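Conjunto de datos Andden: agarres sobre mesa con parada por fuerza

Versión 2. Ficha del subconjunto de fallos.

Contenido

El subconjunto reúne 35 episodios de recogida y colocación con dos brazos, grabados en el laboratorio de Starkton. Todos terminan en parada de protección o en intervención del operador. Los episodios correctos están en la carpeta principal y no se repiten en esta.

Los objetos son vajilla pequeña y comida de juguete. La tarea consiste en dejar la comida en el plato y apartar después el plato. 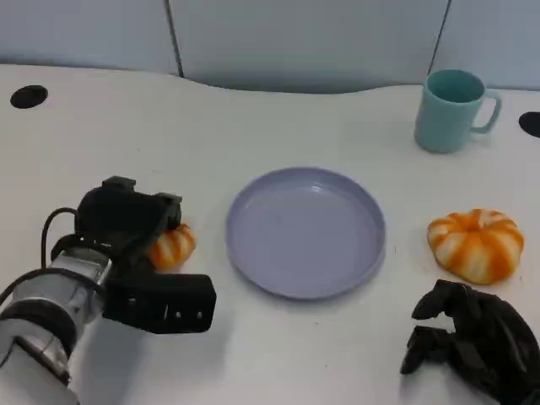

¿Qué falla en estos episodios?
La lectura de fuerza de la pinza izquierda se queda congelada en el último valor válido, y el controlador sigue cerrando los dedos hasta que salta el límite de corriente del motor.

Descripción del fallo

El sensor no envía ningún código de error. En el registro se ve una línea plana en el canal fuerza_izq mientras la corriente sube. El retardo entre el inicio de la línea plana y la parada llega a 9 segundos en el peor caso. Durante ese tiempo el objeto sigue sujeto con más fuerza de la pedida.

El origen es el controlador Maeng del bus. Cuando se pierde un paquete, repite el dato anterior sin cambiar la marca de validez. La versión instalada en Tratilberg tiene el mismo defecto, pero allí el límite de corriente es más bajo y la parada llega antes.

Los agarres que toman el plato con comida encima son los más delicados: si se abre la pinza de golpe tras la parada, la carga cae. No rearmar con la pinza cerrada. Primero se sostiene el objeto, con el paro de emergencia pulsado, y luego se libera el freno a mano.

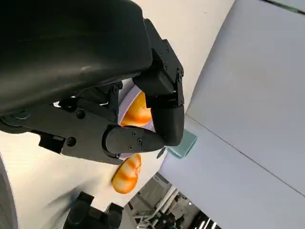

Starkton, 1 de julio de 2019

Se añade el campo fuerza_valida, calculado a posteriori. Vale 0 cuando la lectura no cambia durante 10 muestras seguidas con el motor en movimiento. No corrige los datos originales, solo los marca.

Limitaciones

El campo no distingue entre un sensor congelado y un contacto muy estable. Conviene mirar también la corriente antes de descartar un episodio. Los canales de la mano derecha no están afectados.

No usar este subconjunto para ajustar umbrales de fuerza. La corrección del controlador está prevista para agosto; hasta entonces, los dos laboratorios trabajan con velocidad de cierre reducida.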